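Plenton Hand-Held Gripper — Club Kit

Two-finger teaching gripper for school and college robotics clubs

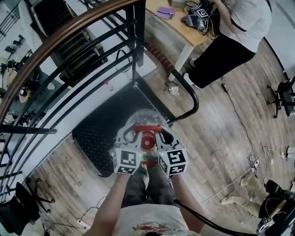 The Plenton is held in both hands and operated by the person wearing or carrying the rest of the kit. Students perform a task with it, the software logs the finger positions, and the log is used later to program the club's arm. No arm is needed during recording sessions. Most clubs buy two units so that one pair can set up while another pair records.

What is supplied
Gripper body with two curved fingers
Marker cubes, fitted, one per finger
Data and power cable
Calibration card
Noonan logging software, club license, one school year

Specifications
Maximum finger opening: 183 mm
Length, body to fingertip: 262 mm
Log capacity before export: 2,000 grasps
Operators per unit: one
Part number: Jomden 200

Setup
1. Connect the cable before switching on. Route it away from the operator's feet and clear of any stair or doorway.
2. Check that the indicator lights come on at both fingers. If one stays dark, reseat that finger's connector.
3. Open and close the fingers fully three times. The software stores the end points.
4. Wipe the marker cubes with a dry cloth. Do not use alcohol — it dulls the print and the black squares start to reflect.

Suitable objects
Cylinders, blocks and objects with a bar or handle give the most consistent grasps. Clear or glossy parts can be handled, but they are harder for vision software to locate. Begin with matte, solid-colored parts.

Use in class
The course notes were written by Naveen Shukla and Eimear Geraghty for the Ralinport student league. They cover six sessions, with the gripper introduced in the second. Teams entering the May round must submit 200 logged grasps per object. Repeats of a failed grasp may be kept in the log if they are tagged as failures.

Replacement parts
Finger, left or right
Marker cube, left or right (not interchangeable)
Cable, standard or long
Finger pads, pack of four

Marker cubes must be replaced if a face is scratched or a corner lifts. Recalibrate after any replacement.

Club orders are handled by İlker Uçar. Allow two weeks for delivery during term.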